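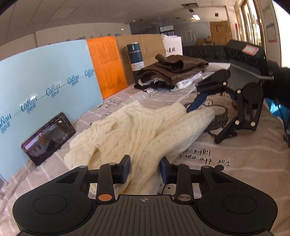 Seite 7

## 3 Versuchsaufbau und Durchführung

### 3.1 Prüfling und Unterlage

Der Prüfling ist ein cremefarbener Pullover mit Zopfmuster. Er liegt vor dem Falten zusammengeschoben und diagonal auf dem Bett, ein Ärmel ist nach oben rechts gerichtet. Dieser Zustand wird im Folgenden als Ausgangslage A bezeichnet. Zopfmuster wurden gewählt, weil die erhabenen Maschenstränge die Faltstelle mechanisch beeinflussen. Ein glatt gestricktes Teil verhält sich an der Falz annähernd gleichmäßig, bei Zöpfen hängt der Biegewiderstand davon ab, ob die Falz längs oder quer zum Strang verläuft.

Als Unterlage dient ein Bett mit hellgrauem Laken. Der Aufdruck aus dünnen weißen Linien, kleinen Tierfiguren und Schriftzügen wurde zunächst als Orientierungshilfe für das Ausrichten in Betracht gezogen. Da der Druck kein regelmäßiges Raster bildet, wurde davon abgesehen. Die Ausrichtung erfolgt nach Augenmaß parallel zur Bettkante.

Gegenüber einer Tischplatte hat die Matratze zwei Nachteile: Sie gibt unter Druck nach, und das Laken verschiebt sich beim Glattstreichen mit. Beides wurde in Kauf genommen, da Wäsche im Haushalt häufig auf dem Bett zusammengelegt wird und die Ergebnisse auf diese Situation übertragbar sein sollen.

### 3.2 Faltverfahren

Untersucht wurden zwei Verfahren.

**Verfahren 1 (Drittelfaltung).** Der Pullover wird mit der Vorderseite nach unten ausgebreitet. Beide Seiten werden einschließlich der Ärmel zur Mitte gelegt, die Ärmel anschließend parallel zur Körperachse nach unten geführt. Danach wird der Saum zweimal in Richtung Kragen umgeschlagen.

**Verfahren 2 (Halbierung).** Der Pullover wird entlang der Längsachse halbiert, sodass die Ärmel aufeinanderliegen. Die Ärmel werden schräg auf den Körper gelegt, danach wird der Saum zweimal umgeschlagen.

Vor jedem Durchgang wird die Ausgangslage A neu hergestellt. Das Teil wird dazu locker abgelegt und nicht glattgezogen. Zu Beginn werden die Schulternähte gesucht und auf gleiche Höhe gebracht, erst dann der Saum. In der umgekehrten Reihenfolge musste der Kragen regelmäßig nachgerichtet werden, wobei sich die Zöpfe im Brustbereich schräg zogen.

### 3.3 Messung

Nach dem Falten wird das Paket auf eine ebene Holzplatte gelegt und mit einem Gewicht von 1000 g belastet. Die Breite wird mit einem Stahlmaßstab an der breitesten Stelle abgelesen. Sollmaß ist eine Breite von 200 mm, abgeleitet aus dem Innenmaß des Schubfachs Nørgaard, für das die Aufbewahrungslösung in Kapitel 5 ausgelegt wird.

| Verfahren | Breite in mm | Abweichung vom Sollmaß in mm |
|---|---|---|
| 1 Drittelfaltung | 196 | −4 |
| 2 Halbierung | 231 | +31 |

Angegeben ist jeweils der Median der Durchgänge. Die Einzelwerte stehen in Anhang B.

### 3.4 Beobachtungen

Bei Verfahren 1 verlaufen die beiden seitlichen Falze parallel zu den Zöpfen. Das Gestrick knickt dort in den Rippen zwischen den Strängen, die Kante bleibt vergleichsweise gerade. Beim Umschlagen des Saums liegt die Falz dagegen quer zu den Zöpfen. Das Paket federt an dieser Stelle zurück und öffnet sich ohne Belastung wieder um einige Millimeter.

Verfahren 2 benötigt weniger Handgriffe, erzeugt aber eine ungleichmäßige Dicke. An der Schulter liegen beide Ärmelansätze übereinander, am Saum nur zwei Lagen. Beim Stapeln mehrerer Teile kippt der Stapel zur dünneren Seite.

Der Ärmel ist in beiden Verfahren die Hauptfehlerquelle. Ist er in sich verdreht, überträgt sich die Drehung auf die Seitenfalz. Babatunde Edet schlug vor, den Ärmel vor dem Umlegen am Bündchen zu fassen und leicht zu strecken. Die Maßnahme wurde in die Arbeitsanweisung übernommen. Auf ein stärkeres Ziehen ist zu verzichten, da sich das Bündchen dabei weitet.

### 3.5 Einschränkungen

Die Messung beschränkt sich auf ein einziges Kleidungsstück. Aussagen zu anderen Größen oder Garnstärken sind daraus nicht ableitbar. Der Einfluss der nachgiebigen Matratze auf die Faltgenauigkeit wurde nicht getrennt erfasst, ein Vergleichsversuch auf dem Tisch steht noch aus. Die Aufbewahrung im Beutel Bellex wird in Abschnitt 4.2 behandelt.

Stand des Kapitels: 28. Oktober 2022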